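stop rolling for the door

Ran Udilmont again Saturday. Third group. Same thing happened at the same door, so I'm writing this down before bed.

Player wants in. Door's locked. Player rolls 2d6, gets garbage, everyone looks at me. And I've got nothing, because the whole adventure is behind the door. So I mumble something about the hinges being loose and let them in anyway. What was the roll for? Two minutes of everybody's evening, gone.

My opinion, and I've had it since my first Flirkel campaign: if failure has no place to go, don't touch the dice. Just say it opens. Or say it doesn't and ask what they do now. Both are fine. The mush in between is what kills a session.

Zirkska is the worst for this. I love Zirkska. I've bought it twice. But it has 13 skills and four of them are basically "notice stuff," and players see a skill on the sheet and want to use it, of course they do. So they roll to search the desk. They roll to read the letter that was in the desk. Then somebody rolls to see if they understood the letter. It's a letter!! Hand them the letter.

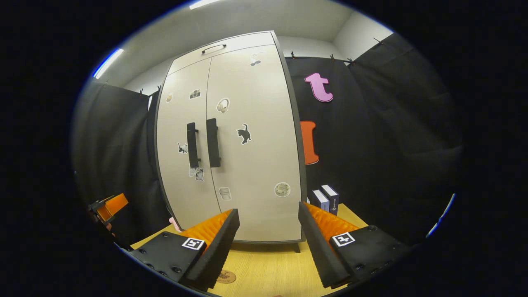
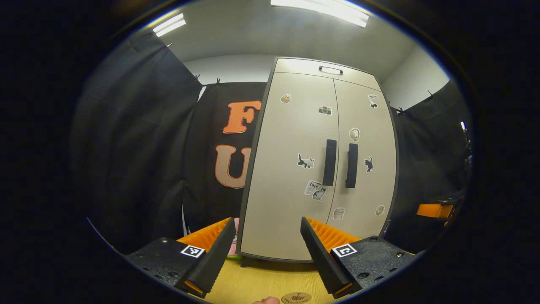 So when should a GM call for a roll?

When the clock is running, when something bad is close, or when the table truly disagrees about what would happen. If a guard comes round the corner every six turns, then sure, roll for the lock. Now a miss costs a turn and everyone can feel it.

I know the pushback. "But my thief put points in locks." Fair. So the thief gets it open, quietly, first try, no roll. The fighter gets it open too but with a boot, and now the hall is awake. Points spent, points mattered. The thief player at my table was happier with that then she ever was fishing for a 9.

The other pushback is that people like rolling dice. Yeah, me too. I own way too many. But look at which rolls people retell a year later. The jump off the Sotiropoulos bridge with the rope already burning. Lying to the duke's face. Never once heard a story about a Perception check on a bookshelf.

Less rolls, bigger rolls. Tell them the stakes out loud before the dice leave the hand. If you can't think of any stakes, put the dice down and keep talking.

Going to try a whole session next month capped at 4 rolls per player. Might be awful. Will probaly post the notes either way.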